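Cork or felt for a noticeboard?

apinya_y
Putting up a noticeboard in the hall, 200 cm wide. Cork or felt? Partner says felt. Partner has never owned a drawing pin.

Kamol8
Cork. Felt goes bobbly within a year and then you're pinning the gas bill to a jumper.

nuanchan
Disagree. Mine's felt, eight years old, no bobbles. Cheap cork crumbles and you'll be hoovering it up until November.

Kamol8
Cheap anything crumbles. Buy it thick.

panya166
Cork for me too, mostly for the colour — it goes with every wall except the one you've got.
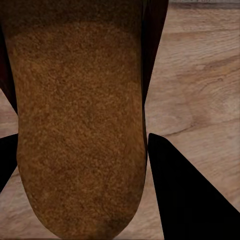

And glue it all the way to the corners. I did the middle only and mine curled up like an old sandwich.

nuanchan
So your case for cork is that yours fell off?

panya166
One corner fell off. The rest is magnificent.

apinya_y
Ordering samples of both. Partner now wants a whiteboard.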